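Buscamos participantes para grabar tareas domésticas en casa -- proyecto Lovum, taller compartido Pirnodow

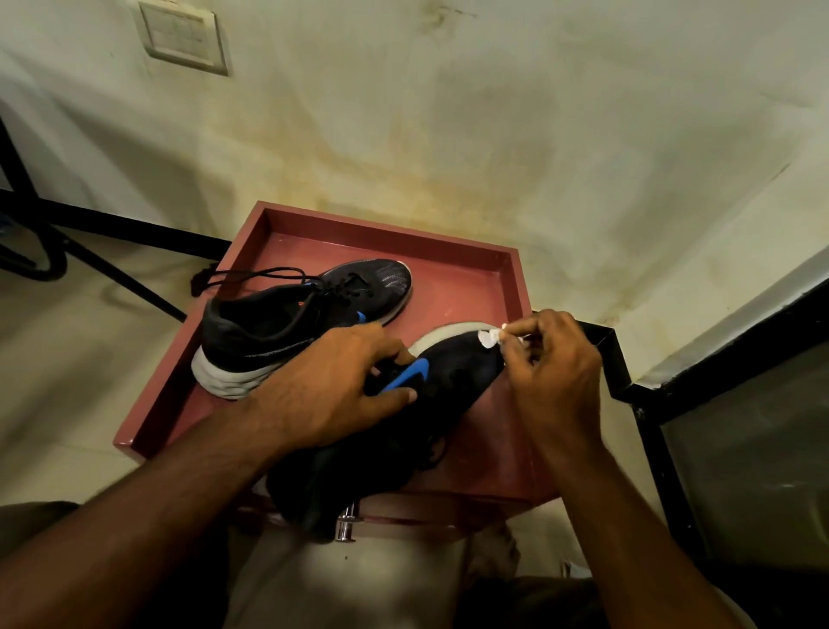

Limpieza de zapatillas, una de las tareas de la lista. Vista desde la cámara de cabeza.

En el taller compartido Pirnodow llevamos algo más de un año construyendo Lovum, un robot doméstico de dos brazos. Lo hacemos entre varios socios, en horas libres y con piezas que en buena parte imprimimos o mecanizamos nosotros. La mecánica ya funciona de forma aceptable. Lo que nos falta son grabaciones de personas haciendo tareas corrientes con las dos manos, en sus propias casas y con sus propios objetos, para entrenar el control de los brazos. Abrimos esta convocatoria para encontrar a quienes quieran hacerlas.

El trabajo

Cada participante recibe en préstamo una cinta de cabeza con cámara y una batería. Con ella puesta, realiza las tareas acordadas en su casa. No hay que actuar ni hacerlo más despacio de lo normal. Tampoco hay que ordenar la habitación ni preparar un fondo. Queremos paredes, suelos, muebles y luz tal como son.

La lista de esta ronda es la siguiente:

- Limpiar calzado: frotar la parte superior y el borde de la suela con un papel o un paño, sujetando la zapatilla con la otra mano.
- Pasar y atar cordones.
- Doblar camisetas, pantalones y toallas.
- Emparejar calcetines.
- Abrir y cerrar frascos con tapa de rosca.
- Pelar fruta con cuchillo o pelador.
- Guardar platos y cubiertos.
- Enrollar cables.

El calzado es la parte que más nos cuesta. Una mano sujeta y gira una pieza blanda, la otra aprieta con un papel arrugado que cambia de forma, y las dos se tapan entre sí durante buena parte del tiempo. Las pinzas de Lovum tienen dos dedos y una almohadilla de silicona, así que no van a copiar el gesto de una mano. Lo que aprovechamos es el orden de los movimientos, los cambios de agarre y el momento en que se da la vuelta a la pieza. Por eso pedimos varias grabaciones de calzado a cada persona, a ser posible con modelos y colores distintos. Las zapatillas negras sobre fondo claro y las blancas sobre fondo oscuro nos sirven por igual.

Se puede trabajar en el suelo, en una mesa, en el fregadero o sobre una bandeja. De pie o sentado, como cada uno acostumbre. Solo pedimos que las dos manos queden a la vista la mayor parte del tiempo.

Dedicación y pago

La ronda completa son 135 minutos de grabación útil por persona, repartidos como se quiera en un plazo de cuatro semanas. Cuenta como útil el tiempo en que se está haciendo la tarea. Las pausas, la colocación de la cinta y el cambio de batería no cuentan, aunque no hace falta cortarlas -- de eso nos ocupamos nosotros.

Pagamos 93 euros por ronda completa, por transferencia, al devolver el equipo. Quien no termine la ronda cobra la parte proporcional. El presupuesto total para participantes es de 2,894 euros y procede de la cuota del taller y de una aportación de Baysal, la tienda de componentes que nos suministra los motores. No hay más fondos detrás, de modo que cerraremos la lista cuando se agote.

Quién puede presentarse

- Personas mayores de 18 años.
- Zurdos y diestros. De momento casi todo lo grabado es de diestros, y a los zurdos les daremos prioridad.
- Con movilidad suficiente en las dos manos para hacer las tareas de la lista. Si alguna no se puede hacer, se cambia por otra.
- Con un teléfono u ordenador desde el que subir los archivos, o posibilidad de traer la tarjeta al taller.

No se piden conocimientos de robótica ni de programación. Tampoco hace falta ser socio del taller. Las personas que usan gafas pueden participar, la cinta se ajusta por encima.

Qué se hace con las grabaciones

Los vídeos se guardan en un disco del taller, sin conexión a internet, y los usa solo el grupo de Lovum. El audio se elimina al copiar los archivos. Si en un vídeo aparece la cara de alguien, un documento, una pantalla con datos personales o una matrícula, ese tramo se difumina o se borra. Cada participante firma una hoja de consentimiento y puede pedir la retirada de su material hasta que termine el entrenamiento de la versión en curso, previsto para abril. Después se pueden borrar los vídeos, pero no es posible quitar su efecto del modelo ya entrenado, y preferimos que esto se sepa antes de firmar.

Si en algún momento queremos publicar una imagen, pediremos permiso aparte para esa imagen concreta.

También buscamos: una persona para el etiquetado

Además de participantes, necesitamos a alguien que revise los vídeos y marque el inicio y el final de cada acción: agarrar, girar, frotar, soltar, cambiar de mano. Es un encargo pagado por horas, a distancia o en el taller, de ocho horas semanales entre enero y abril. Usamos una herramienta propia, Rurus, que se aprende en una tarde. Tiene fallos conocidos y habrá que anotar los que vayan saliendo. Valoramos paciencia con el trabajo repetitivo y experiencia previa en montaje de vídeo, transcripción o similar. La tarifa se acuerda en la entrevista.

El material de partida son 2,000 clips cortos ya recortados, más lo que entre en esta ronda.

Cómo apuntarse

Los interesados en grabar pueden dejar su nombre y un teléfono en la hoja del tablón de la entrada del taller, o enviar un mensaje a través del formulario de contacto de esta página con el asunto «Lovum grabaciones». Indicad si sois zurdos o diestros y qué tareas de la lista preferís no hacer. Para el etiquetado, el asunto es «Lovum etiquetado» y conviene añadir unas líneas sobre trabajos anteriores.

Kaan Sönmez coordina el préstamo de equipos y las grabaciones. Tolera Assefa lleva el etiquetado y el entrenamiento del control. Contestamos a todos los mensajes, aunque en fiestas podemos tardar unos días.

Antes de recoger la cinta hay una sesión de media hora en el taller para ajustarla, probar el encuadre y firmar el consentimiento. Quien viva lejos puede recibir el equipo por mensajería y hacer la sesión por videollamada. Los gastos de envío los pagamos nosotros en ambos sentidos.

Los equipos son cuatro, así que las rondas se harán por turnos y es posible que haya que esperar al siguiente.

Publicado el 28 de diciembre de 2024

Entradas relacionadas

Lovum: cambio de reductoras en los dos hombros
Almohadillas de silicona para las pinzas, segunda versión
Rurus: cómo instalar la herramienta de etiquetado
Normas de uso de la fresadora y lista de turnos
Se busca torno pequeño de segunda mano
Pedido conjunto a Baysal: rodamientos y tornillería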